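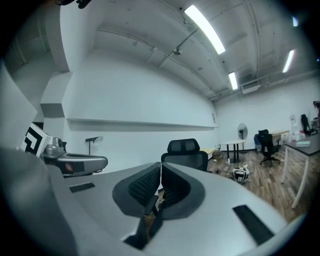 Que por ese dinero ya podía venir con alguien que lo manejara, me escribió Florêncio Nogueira en cuanto supo que había encargado el kit de pinzas de mano de Hulo, y que me arrepentiría antes de abrir la segunda caja. Le contesté que quizá sí, que se lo contaría por aquí con calma, y aquí estoy, después de casi dos meses de darle vueltas, porque ya sabéis que yo para escribir una reseña necesito primero discutir con el aparato un buen rato.

El kit lo encargué en abril, a través de Bunora, y pagué 1.976 euros por el modelo de dos pinzas. Había otro paquete, de 2.646, con maleta rígida y un año más de asistencia, y confieso que estuve una tarde entera con los dos en el carrito, cambiando de idea cada vez que iba a la cocina a por café. Al final me quedé con el sencillo. La maleta me habría gustado (me gustan las maletas, qué le vamos a hacer), pero el kit no iba a salir mucho de casa.

Empiezo por lo que más me ha sorprendido, que es lo agradable que resulta cogerlas. La carcasa gris es curva por todas partes y la mano encuentra su sitio enseguida, sin esa sensación de estar agarrando una grapadora gigante que me daban las de Drudumton, que probé el año pasado y devolví a la semana. Los dedos terminan en unas almohadillas negras, redondeadas, con una malla rugosa, y con ellas he cogido tapones, cucharillas, un calcetín y hasta una ciruela bastante madura que sobrevivió al experimento y que me comí después – todo muy científico, como veis.

El cubo de calibración, el blanco con los dibujos negros, me costó más. El manual le dedica media página y da por hecho que uno sabe ya lo que está haciendo. La primera vez tardé 40 minutos en que el programa aceptara la calibración, y al final el problema era mío, que lo movía sin querer con el codo cada vez que me inclinaba a mirar la pantalla. Ahora lo dejo quieto antes de empezar y no lo vuelvo a tocar. Si vais a comprar el kit, reservad una mañana tranquila para esa parte y no lo intentéis, como yo, un domingo con invitados a punto de llegar.

También tengo quejas, claro. El recorrido del gatillo es un poco largo para manos pequeñas, y al cabo de un rato se nota en el índice. El programa, que se llama Leite, guarda las sesiones con unos nombres larguísimos que no hay manera de cambiar desde el menú, así que acabo apuntando en una libreta qué es cada cosa. Escribí a Bunora por este asunto y me respondieron al día siguiente, con mucha amabilidad, que lo tenían anotado para una próxima versión. Ya veremos.

¿Lo volvería a comprar? Creo que sí, y otra vez el sencillo, aunque a Florêncio todavía no se lo he dicho con estas palabras. Me queda por probar el modo de las dos pinzas a la vez con objetos más pesados, que hasta ahora solo he usado para doblar trapos con resultados muy desiguales – el derecho me sale siempre mejor que el izquierdo. Si alguno de vosotros lo tiene ya y ha encontrado la forma de renombrar las sesiones, dejádmelo en los comentarios, por favor, que la libreta se me está acabando.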